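Keeping a phone battery healthy over the long term

Lithium-ion cells age whether the phone is used or left in a drawer. The two main causes are heat and time spent at a high state of charge. The tips below apply to most handsets with a sealed battery.

Charge to 80 percent on ordinary days. Most current phones have a setting for this, usually under Battery or Device Care. Turn it off the evening before a long trip and charge fully.

Do not charge under a pillow or on a sunny windowsill. Take the case off if the back of the phone becomes warm to the touch. Wireless pads produce more heat than a cable – keep them for short top-ups.

Check the cable before blaming the battery. Slow charging is often caused by lint in the port. Switch the phone off and loosen the lint with a dry wooden toothpick. Do not use a pin or compressed air at close range.
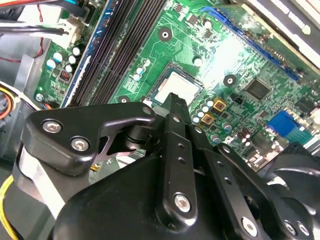 For a phone going into storage, charge it to half, power it down completely and keep it in a dry indoor cupboard. Top it up again every few months. A spare handset I put away in February at 57 percent read 73 percent of rated capacity on its next health check, the same as before storage.

Read the cycle count if the phone reports one. A cycle is one full battery's worth of charge, so 2 charges from half to full make a single cycle. Some newer cells are rated for up to 2,000 cycles, but many older ones are rated for far fewer. Check the manual for the exact model.

Skip battery-saver apps that close everything in the background. Restarting a closed app usually costs more power than leaving it suspended. Look instead at the usage list in the settings and restrict the one or two apps at the top.

Stop using the phone if the screen lifts, the back bulges or the frame no longer sits flat. Do not press it back into shape and do not charge it. Place it on a tile or other non-flammable surface, away from paper and fabric, and call a repair shop or the local hazardous waste site for instructions.

Nelli Riihimäki
Updated 6 September 2022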